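Softener cartridge, run-out test
Thursday, November

Start 08.40. Carried on from the last entry. Rig unchanged: mains in, sediment filter, Vekholm cartridge, flow meter, drain. The Vekholm is rated by its own label at 2,000 litres between regenerations. The question is still where it gives up on Rirngate water and how sharply.

Meter read 1,846 litres at the start. Flow set to 2 litres a minute and left there. Inlet pressure steady apart from a dip at 09.15 when the washroom was in use. The dip shows on the flow trace as a notch and I have left it in.

Inlet hardness by titration, three goes: 268, 271, 268 mg/l as calcium carbonate. The middle one was overshot by a drop, so I am using 268. This agrees with the earlier entries for the same tap and I see no reason to keep titrating the inlet more than once a day from now on.

Outlet samples every 20 litres up to the rated volume, then every four. Sample bottles rinsed twice with the water being sampled and filled to the neck. The EDTA was made up fresh and checked against the standard before use. Old bottle poured away; it had drifted low, and any result from it after the second week should be read with that in mind.

Basin and crockery for the spotting check are on the marble-patterned table, out of the way of the rig.
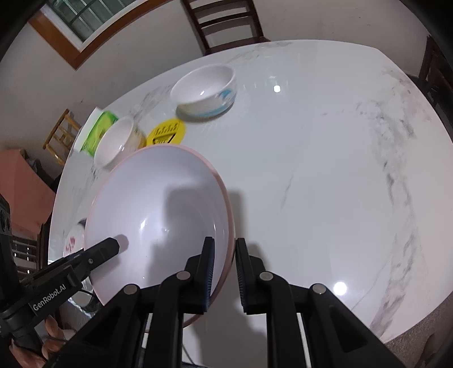

Outlet results so far. Nothing measurable up to 1,900 litres. A first faint pink before the blue at 1,920, which I have put down as 4 mg/l, though I would not defend it. Then 7 at 1,940, 11 at 1,960, 19 at 1,980 and 34 at 2,000. So at its rated volume the cartridge is already letting some through, but not enough to matter for a boiler or a kettle.

After that it goes quickly. 41 at 2,004, 50 at 2,008, 58 at 2,012, 71 at 2,016, 83 at 2,020, 96 at 2,024 and 111 at 2,028. I had set 100 as the end point before starting, so the run is finished at 2,028 litres. Stopped the flow and closed the inlet valve.

The curve is steeper than for the Jiang cartridge, which took more than twice the volume to get from the first trace to the end point. Same resin type on the data sheets. The difference could be bead size or it could be channelling. The Jiang has a spreader plate at the top and the Vekholm only has a slotted cap. I want to open both before saying more.

Temperature
Water at the outlet was 11 °C for the whole run. Room 19 °C by the wall thermometer. The exchange is not very sensitive to this but the titration end point is slow in cold samples, so everything was left to stand until it reached room temperature. If you repeat this, do not titrate straight from the tap.

One sample went the other way. The 1,960 bottle was left beside the radiator and had reached 27 °C when I got to it. Titrated a second bottle from the same draw at room temperature and got the same 11, so the figure stands.

Conductivity
Logged but of little use. The softener swaps calcium for sodium and the total hardly moves, so the trace is nearly flat through the part we care about. There is a small step at the end which I would not have spotted without the titrations next to it. Anyone hoping to use the conductivity probe as an alarm should drop the idea. A hardness strip on a timer would do better and costs less.

Spotting check
Not started. The plan is plain: dip an item in inlet water, another in softened water and another in the last of the 2,028 draw, drain upright, air dry overnight, look at them under the angled lamp. Glazed ware only, no glass this time, as the glass results were all over the place. Pale glazes hide light scale, so anything with a coloured rim or edge is worth dipping as well.

Drying position matters more than I had allowed for. A bowl left upright holds a puddle at the bottom and gives a ring whatever water is used. Bowls to go upside down on the rack, plates on edge. Nothing to be dried while stacked.

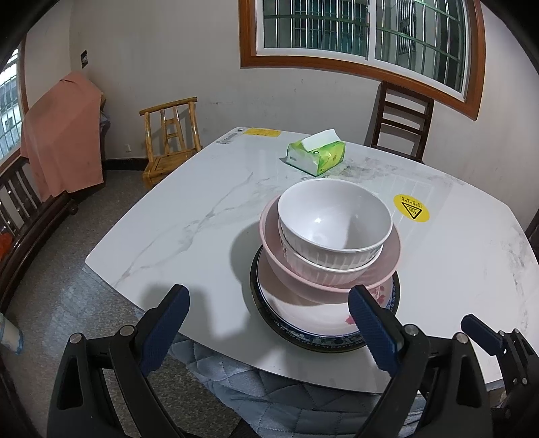

Regeneration
Clokero salt tablets, 1.5 kg dissolved in 6 litres of warm water. Brine pulled through slowly from the top, outlet throttled to a thin stream. Took 48 minutes. The tablets left a brown sediment in the bottom of the bucket which I filtered out through a paper cone and kept in a labelled bag. Could be iron from the salt, could be the bucket.

Rinsed with mains water until the outlet no longer tasted of salt on the strip, 35 litres in total. First outlet sample after the rinse gave no measurable hardness. Second the same.

Meter not reset. Subtract 2,063 from the reading for the next run, that being the end point plus the rinse. The brine did not pass through the meter.

Loose ends
The union on the inlet side weeps when the valve is shut quickly. Retaped once, still weeps. Needs a new washer, 3/4 inch fibre.

Titration sheet has the 2,012 and 2,016 values swapped in the pencil copy. The figures above are the right way round.

Open the Vekholm cap and photograph the slots. Measure bead size on a pinch of resin from each cartridge if the small sieves can be found.

Rig drained 15.20. Inlet shut, bucket under the union.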